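Household Advice: Keeping an Entryway in Order

Storage and care of outdoor clothing

The entryway of a house or apartment receives more wear than its size suggests. Coats, bags, umbrellas and shoes pass through it several times a day, and much of the dirt found elsewhere in the home is first set down there. The following advice was prepared by the Gwilliam Household Advice Service for residents who have asked how to store outdoor clothing in a small space.

Before the cold season

Sort outdoor clothing in November, before the heaviest garments are in daily use. Coats that were not worn during the previous winter should be stored elsewhere or given away. Check pockets, close zippers and repair loose buttons before anything is hung. A hanging loop that has begun to pull away from the collar should be restitched with doubled thread – a torn loop often takes part of the lining with it.

Heavy wool coats keep their shape best on broad hangers. Hooks are suitable for everyday jackets, scarves, hats and light bags, provided that each hook carries one garment. 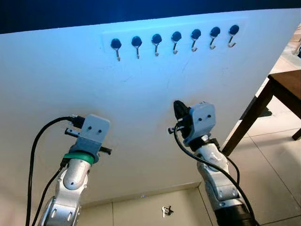

Height should be decided by the people who will use the rail. Adults generally find 66 inches from the floor convenient, while young children need a second, lower row. Allow enough clearance beneath long coats for the hems to hang free of shoes and boots.

Fixing to the wall

Residents in rented homes should obtain written permission before drilling. Locate the studs and drive the screws into them wherever the spacing allows. Where no stud is available, use hollow-wall anchors rated well above the expected load, and follow the instructions on the packet. Do not drill directly above or below an outlet or switch.

Fine cracks in painted plaster may be filled with a small amount of spackling compound, sanded lightly when dry and touched up with matching paint. A crack that widens or returns after filling should be examined by a qualified person before any weight is added to the wall.

Wet clothing

Rain-soaked coats should not go directly into a closet. Shake them outdoors, open them fully and let them dry in a room with moving air. Keep them away from radiators and space heaters. Wet umbrellas should be left partly open over a tray until dry, then closed and put away.

Wet leather shoes may be stuffed with plain paper, replaced every few hours. Remove the insoles and dry them separately.

Routine cleaning

Wipe hooks, rails and the wall behind them once a month with a soft cloth and a little dish soap in warm water. Dry metal parts afterward. Smudges on matte paint should be dabbed gently – rubbing leaves a shiny patch. Doormats should be shaken out weekly and the floor beneath them swept at the same time.

Comments on this page may be addressed to Þröstur Hviid, Household Advice Service, Gwilliam, Room 104.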